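Care and Setup of an Electric Guitar at Home: Workshop Tips

Nov 27, 2022

These notes cover routine maintenance on a bolt-on electric guitar with a fixed or two-post bridge. Everything can be done at home with hand tools. Fret leveling, nut replacement and finish repair are left out.

Work in the order given. Each adjustment changes the ones after it, so a setup done out of order usually has to be repeated.

Before you start

Clear a flat surface and put down a towel or a rubber mat. Support the neck behind the first few frets so the headstock does not carry the weight of the instrument. A rolled bath towel works as well as a purpose-made rest.

Keep screws in small cups, one cup per assembly. Pickguard screws, tuner screws and strap button screws look alike but differ in length, and a long screw in a short hole can come through the finish. Plastic drinking cups are good enough, and pale or clear ones make small parts easier to see.
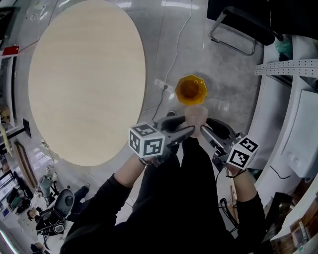
Removing the strings

Slacken all strings before cutting any. Cutting at full tension lets the ends whip and can scratch the body. Cut over the middle of the pickups, then pull the ball ends back through the bridge or body. Coil the scrap and tape it before it goes in the trash.

On a floating bridge, change one string at a time, or block the bridge with a folded piece of card before slackening. Otherwise the springs pull it back into the cavity and the intonation screws can mark the top.

Cleaning the fingerboard

Maple boards with a lacquer finish need a damp cloth and nothing else. Rosewood and ebony can be cleaned with naphtha on a cotton rag, with the windows open and no flame in the room. Let the board dry fully, then wipe on a thin coat of mineral oil and remove the excess after a few minutes. Once or twice a year is sufficient. A board that is oiled at every string change stays tacky and collects dirt.

Polish frets with 0000 steel wool only if the pickups are masked. The fibers stick to the magnets and are difficult to remove. A fret eraser leaves less debris.

Truss rod

Fit the new strings and tune to pitch first. Hold the low E down at the first fret and at the 17th, and look at the gap over the seventh or eighth. A gap the thickness of a business card is acceptable for most players. With no gap, loosen the nut slightly. With a large gap, tighten it.

Turn a quarter turn at most, retune, and check again. Necks often continue to move overnight, so the final reading should be taken the next day. If the nut will not turn under moderate pressure, stop. A stripped rod costs more to fix than the guitar may be worth.

The Lostar hex set has a ball end on the long arm, useful where the nut sits deep in the headstock. Imported necks may need a metric key. A key that is close but loose will round the socket.

String height

Measure at the 17th fret with a steel rule, from the top of the fret to the underside of the string. Start at 2 mm on the low E and slightly less on the high E. Raise any string that buzzes through the amplifier. Buzz that is heard only acoustically can generally be ignored.

Set the outer strings first. Match the inner strings to the fingerboard curve with a radius gauge, or trace the curve onto card and cut it out.

Intonation

Use a tuner and fresh strings. Compare the open string with the same string fretted at the 12th. If the fretted note is sharp, move the saddle back, away from the neck. If it is flat, move it forward. Retune after every change. Press only as hard as you do when playing.

Scratchy controls

Turn the volume control through its full range twenty times. If the noise remains, open the cavity and spray a short burst of contact cleaner into the gap above the pot's lugs, then turn it again. The Fostholm 791 has a narrow straw that fits most housings. Do not use a general-purpose penetrating oil, which leaves a film on the track. If cleaning makes no difference, replace the pot.

Small parts on the table

Jack nuts and set screws roll. Keep the cup within reach but away from the elbow, and move it to the middle of the table before turning the instrument over. A Trelbridge magnetic dish holds steel screws but does nothing for brass or nylon parts, and it should stay well clear of the pickups. 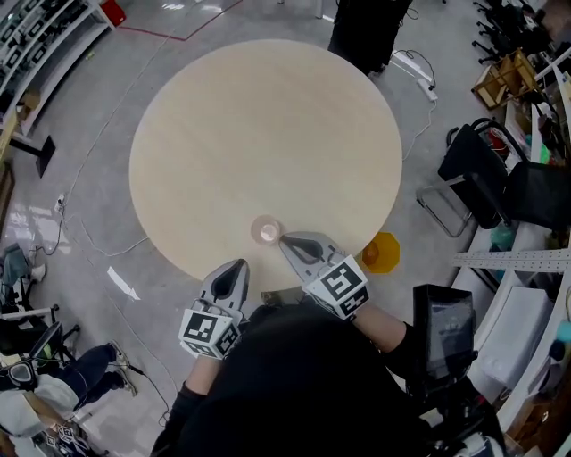 A clear plastic cup on a round table.

Storage

Keep the guitar in its case at 45 to 55 percent relative humidity. Heated rooms dry out quickly in winter, and fret ends may begin to feel sharp by March. A humidifier pack in the case is adequate. Do not hang the instrument on an outside wall or over a radiator. Leave the strings at pitch unless the guitar is being shipped.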